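Disjuntor desarma com dois aparelhos ligados na mesma bancada
Comunidade Vuvina > Casa e reparações > Eletricidade
Publicado em Dec 7, 2023

timach_sul
Apartamento com instalação dos anos 80, quadro remodelado em setembro. O circuito de tomadas da cozinha tem disjuntor de 16 A, curva C, com fio de 2,5 mm². Quando ligo o forno de bancada e o aquecedor de água portátil ao mesmo tempo, o disjuntor aguenta uns minutos e desarma. O diferencial não dispara. Cada aparelho sozinho funciona sem problema. O forno indica 1.540 W na chapa; a chapa do aquecedor está ilegível. O eletricista propõe trocar o disjuntor por um de 20 A. É aceitável?

Preben Hjaltadóttir
O comportamento que descreve é o de um disparo térmico por sobrecarga. Um curto-circuito atuaria o magnético de imediato, e uma fuga à terra faria disparar o diferencial.

Contas a 230 V: o forno consome 6,7 A. Para ultrapassar 16 A, o resto do circuito tem de puxar mais de 9,3 A, ou seja, acima de 2.140 W. Um aquecedor de água portátil chega lá facilmente. Inclua na soma tudo o que estiver no mesmo circuito, mesmo em outra parede. Uma carga de 250 W em permanência já conta.

Quanto aos 20 A: a secção de 2,5 mm² pode admitir essa corrente em certas condições de montagem, mas depende do tipo de tubo, do número de condutores agrupados e da temperatura ambiente. As tomadas são de 16 A. Eu não trocava. A solução correta é um circuito dedicado para o aparelho de maior potência, com linha própria desde o quadro.

Antes disso, verifique o aperto dos bornes no disjuntor, com o corte geral desligado. Um borne mal apertado aquece e antecipa o disparo.
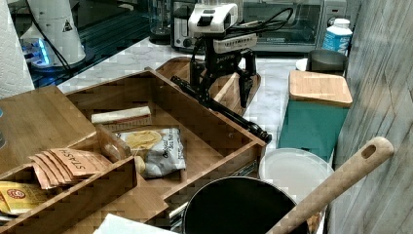
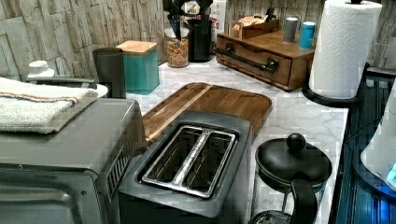

Bancada de mármore branco nas duas fotos; torradeira e forno de bancada na segunda.

Setiawan concorda com o circuito dedicado, mas acrescenta que convém medir antes de abrir roços: uma pinça amperimétrica na fase, à saída do disjuntor, com tudo ligado. Se der 14 A e mesmo assim desarmar, o defeito está no disjuntor ou no aperto. A medição dentro do quadro fica para o eletricista.

astden
aqui tinha o mesmo e meti um de 20, nunca mais desarmou

Preben Hjaltadóttir
Deixar de desarmar não demonstra que o cabo está protegido. Confirme a secção em todo o percurso; em instalações dessa época aparecem derivações a 1,5 mm² nas caixas, e nesse caso até os 16 A são excessivos.

timach_sul
Vou pedir a medição e o orçamento da linha nova. O disjuntor fica como está.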